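Bench Tips: Teaching a Machine by Hand
Workshop pages, Ullivberg shared bench room
Last changed 9 January 2021

Every few months a member comes in with an arm and the idea that you show it a job once and it does the job forever after. I have yet to see it. What I have seen is a lot of people recording bad habits very carefully. If you want to try it anyway, these tips should save you some evenings.

Do the job with your own hands first
If you can't do it neatly at the bench, the arm won't learn neatness from you. Vasco Aguiar spent most of November recording himself putting pegs in a board, then watched the arm repeat every hesitation he had, including the spot where he always stopped to think.

Pushing the arm or driving it from a distance
You can take hold of the arm and walk it through the motion, or you can sit back and steer it with hand controls. Pushing is cheaper and you feel when something jams. The trouble is that your shoulder and sleeve get between the camera and the work, and the arm won't have your sleeve later on. Remote control keeps you out of the way, but on most hobby setups you feel nothing through the handles. You'll crush a few things. Use scrap.

Throw recordings away
Mahsa Kermani kept 40 tries at threading a cord through an eyelet and deleted all but the clean ones. The result was better than anything I got from keeping the lot. Folks who sell these kits like to talk about big piles of recordings. Ask them how many were any good.

Change one thing at a time
Move the part, or the lamp, or the tray. If you move all of them between tries and the arm goes wrong, you'll be guessing. Danica Krasniqi tapes down the tray and marks the tape with a pencil. Do that.

Keep the lamp where it was
Shiny parts look different when the light moves. A bright spot on a metal jaw is enough to throw off a cheap camera setup. I was told by a salesman in Kilville that this was solved. He had brought his own lamp.

Slow down at the point of contact
Getting to the work is easy. Recordings go bad in the last little stretch, where the tool touches. Go slowly there and keep the second tool close in case you need it. Sewing shows this better than pegs do, with a curved needle to grip, an edge to go through and a thread that has to stay out of the way. 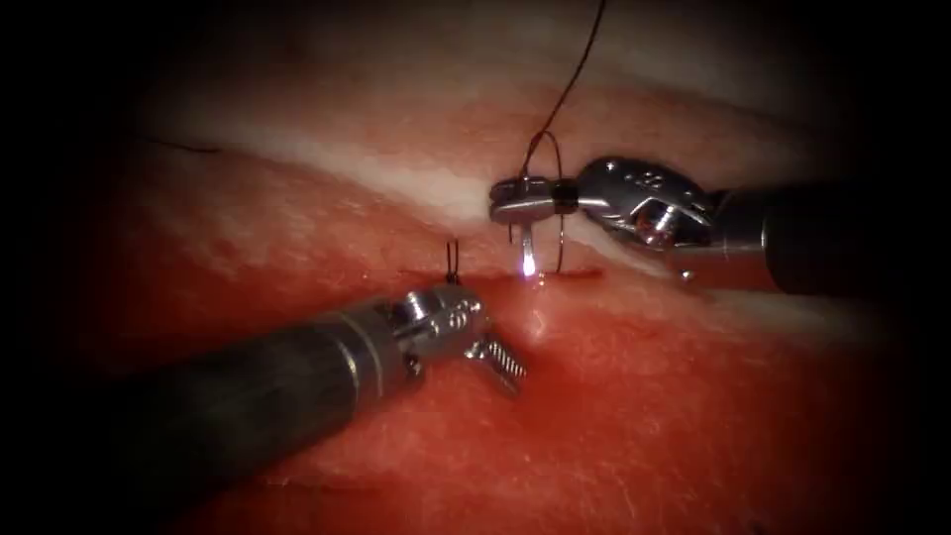

Don't trust the first good run
One clean repeat tells you very little. Shift the part a finger's width and run it again, then hand the controls to somebody else and see whether their recordings mix with yours or spoil them. Mine and Drita Nikolovski's did not mix. She's left-handed and comes at everything from the other side.

Before you buy anything
Borrow first. The Teixeira arm on the back shelf can be signed out for 2 evenings at a time. Bring your own clamps, and put the short cable back in the drawer.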